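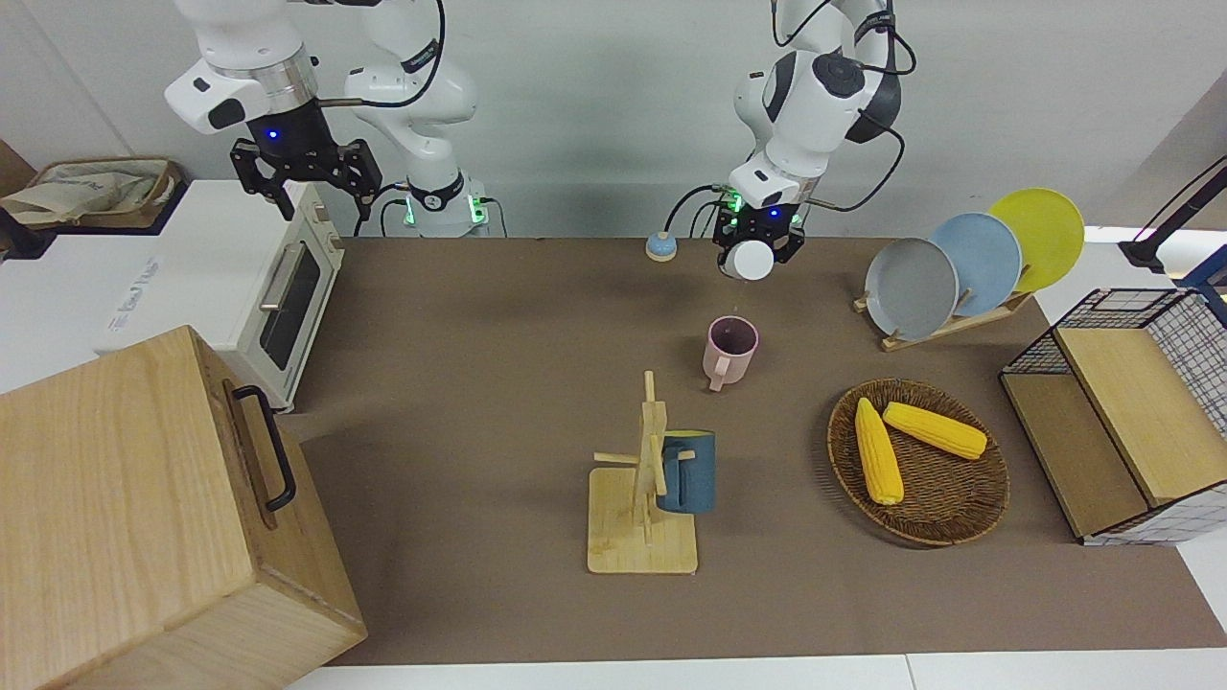

Vol. 4, No. 2

About the Skanero Robotics Club

We're the student robotics club at Fenis School, and we spend our afternoons teaching two robot arms to do kitchen chores! Ekene Odukoya and Vitória Barros started the club in July with one table and a lot of borrowed dishes, and it has grown from there.

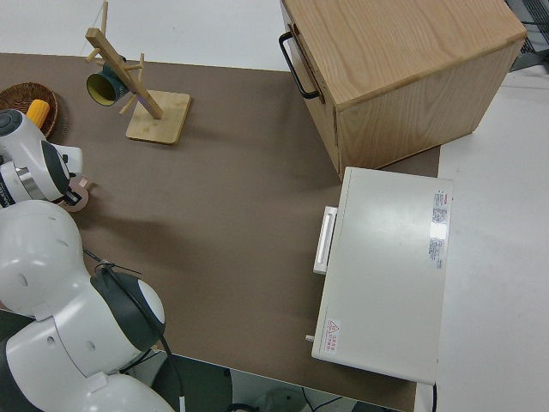 Most of us had never written a line of code when we joined, and that's fine. New members spend their first sessions driving the arms by hand — slowly, please — and then pair up with someone who already knows the software. Our coach, Trygve Aasen, teaches physics upstairs and is happy to answer the same question twice (or five times).
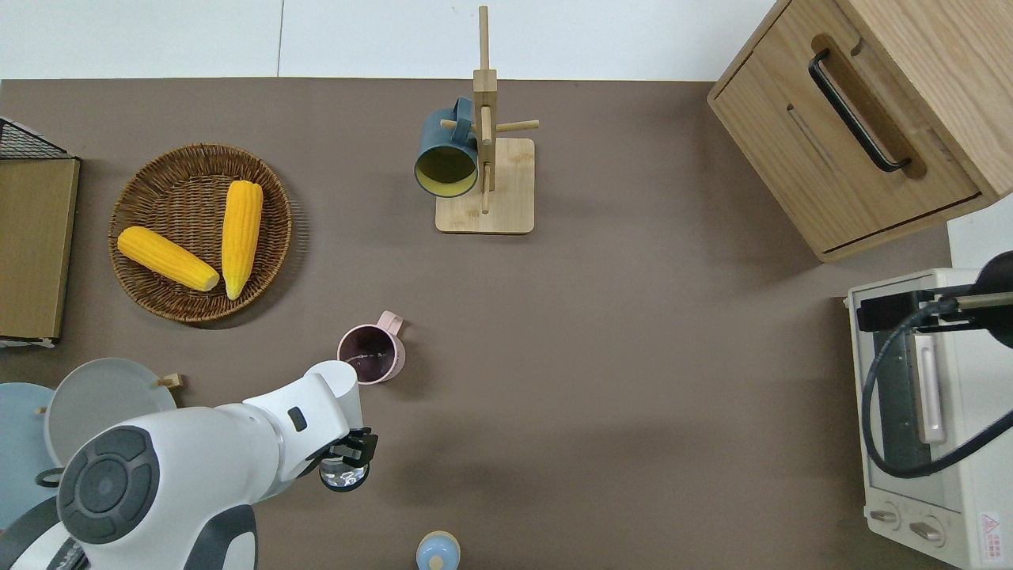 What we work on

Picking things up is harder than it looks, so every team starts there. Cups are everyone's favorite and everyone's headache. A tree with pegs gives you a handle to aim for, but a cup held on its side has to be turned before you can set it down next to the others.

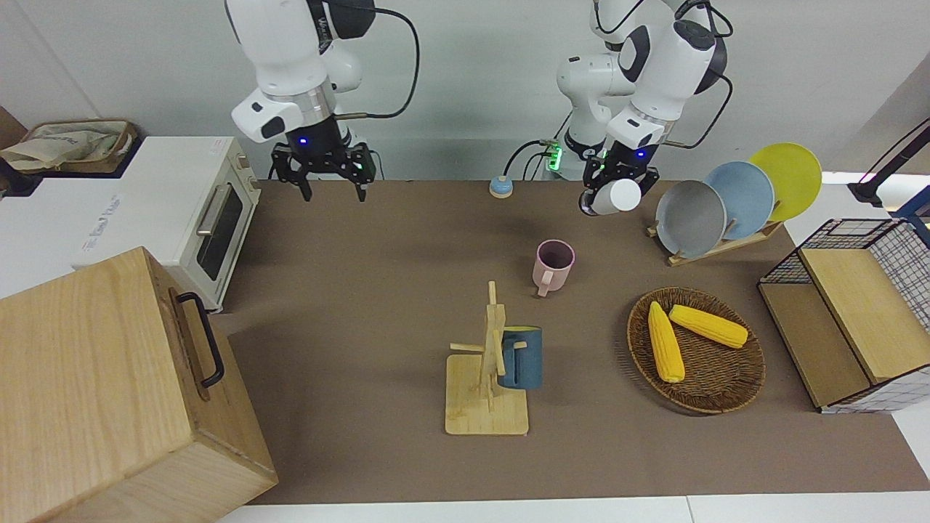
Our big event is the Nuda Cup, where teams get 200 seconds per task. We practice with both arms over the same table, and keeping them out of each other's way takes real planning when there are plates standing in a rack at the back and corn in a wicker tray closer in. Come and try it!

574 views | 4 comments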